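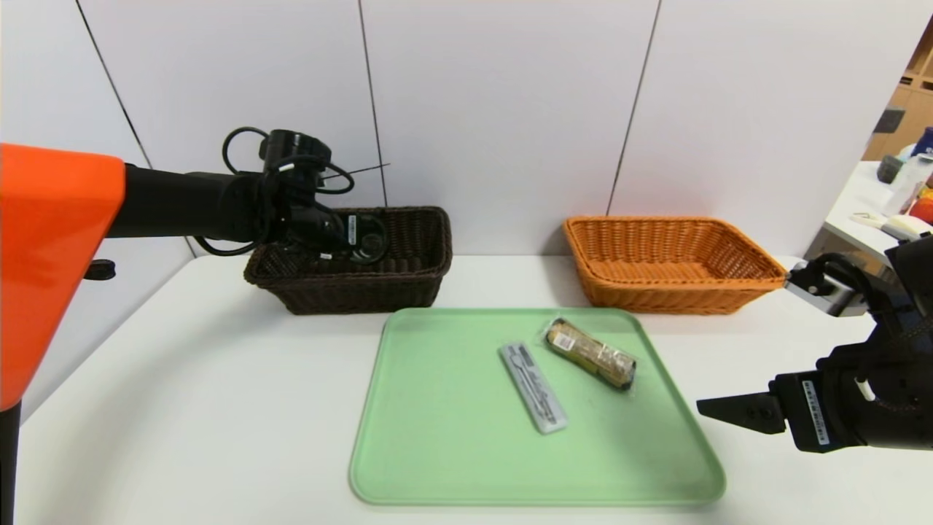 Two baskets and a tray: all the sorting kit a small table needs.

I have become a bit evangelical about baskets. Plain ones, no lids, no dividers, one dark brown and one a cheerful orange, standing side by side at the back of a white table with a pale green tray in front. That is my whole system for the small stuff of a working day, and I love it far more than a grown woman ought to love a bit of wicker!

The idea came from a winter in Letthorpe, where I shared a kitchen with more people than it was built for. We had a cupboard with 12 labelled tubs in it and you could never find a fork. I moved out in January with one tray under my arm and a firm belief that labels were the problem. A label asks you to read, then to decide, and by the time you have decided whether a cereal bar counts as "snacks" or "breakfast" you have put it down on the windowsill and left it there until spring.

Two colours ask much less. Dark one for things you eat, bright one for things you eat with (or the other way round, I really don't mind, as long as the household agrees). A child can do it. I can do it before coffee.

The tray matters just as much, and it gets none of the credit. Everything lands there first – the bar from your coat pocket, the spoon from your bag, whatever else came home with you. A raised edge stops things rolling off, and a pale colour shows up every crumb. Mine was 95 pence from a closing-down sale and I would happily have paid five times that. 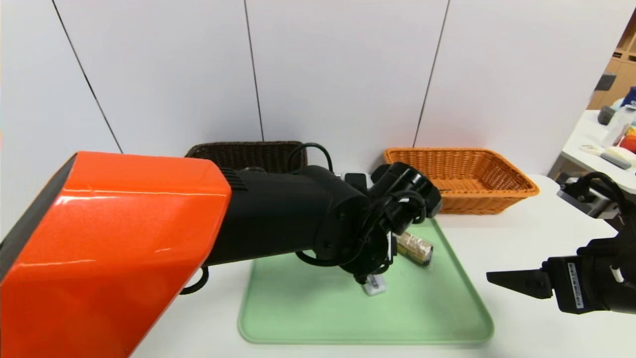
The landing place: a wrapped bar on the green tray, baskets behind.

Friends who like proper storage tell me this is only a halfway house. One sent me a link to the Grelia, a drawer tower with 3 compartments per shelf, and it is a handsome thing. But a drawer hides what it holds, and what I can't see I buy again. Open baskets keep me truthful. If one is heaped up and the other bare, I know at a glance what wants doing.

I will grant the other side one point. Wicker is a pain to clean. Crumbs get into the weave and stay there, and you will find yourself outside the back door, banging a basket against the step like somebody beating a rug. I find it rather satisfying, but I can see it isn't for everyone.

My favourite things to sort are the awkward ones. A cup with a handle takes up more room than it deserves. A slim cutlery case with a clear lid is a joy by comparison, because you can see the spoon and fork lying in it and needn't open it to check. 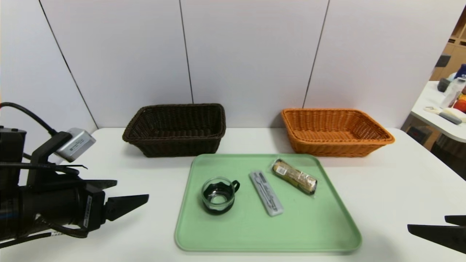

Do leave the baskets empty overnight if you can manage it. Take the eating things to the cupboard and the cutlery to wherever it lives, and wipe the tray. It takes me less time than the kettle, and I come down the next morning to a clear bit of table and feel ready for anything – even the post.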